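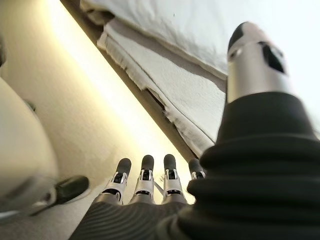 Folded paper towels, white, on a pale surface.

Casard estate draught and pest sealing: progress report to Corlow Housing
Prepared by Nelli Vainio, works coordinator
Period covered: start of works to Sat 26 December

1. Position

Sealing is complete at 175 flats in the Holub and Kimar blocks. The remaining flats are in the low-rise block and will be done in the new year. External bin store and plant room doors are finished apart from six, listed under section 4.

2. Materials used

1,139 metres of brush strip have been fitted to door bottoms and meeting stiles. A further 1,752 metres of rubber compression seal has gone into door and window frames. Wastage on the rubber seal is higher than we allowed for. Most of it comes from short offcuts at the corners, where the old frames are out of square and the mitres had to be cut twice.

The aluminium carriers were ordered in two finishes. The mill finish carriers are used on the plant rooms only. Flat entrance doors have the white finish, as agreed.

3. Findings on site

Gaps under the entrance doors in Holub were larger than the survey gave. The survey was carried out before the corridor carpet was lifted. A longer brush was substituted on the ground and first floors. The price difference has been taken from contingency.

In Kimar the existing frame groove was full of old paint on most windows. Cleaning it out added roughly 20 minutes per flat. Where the groove could not be recovered, a surface-mounted seal was used and the flat marked on the schedule.

Smoke seals on fire doors are outside this grant and have not been disturbed. Two doors had smoke seals missing on the hinge side. These were reported to the landlord's fire safety officer on the day they were found.

4. Outstanding items

Six external doors cannot be sealed until they are rehung. The closers are pulling the leading edge against the frame and would strip the brush within weeks. The joiner has been instructed.

Return visits are needed at flats where tenants report the door is stiff to close. Trimming the brush has cured this in each case so far.

5. Spend

Materials are over budget and labour is under. The net position is within the approved total. Invoices are attached separately, with the carrier credit note to follow.

6. Next period

Low-rise flats first, then the rehung doors. Air leakage readings will be repeated in March at the same flats as before, using the same fan and settings. The results will be sent with the final claim.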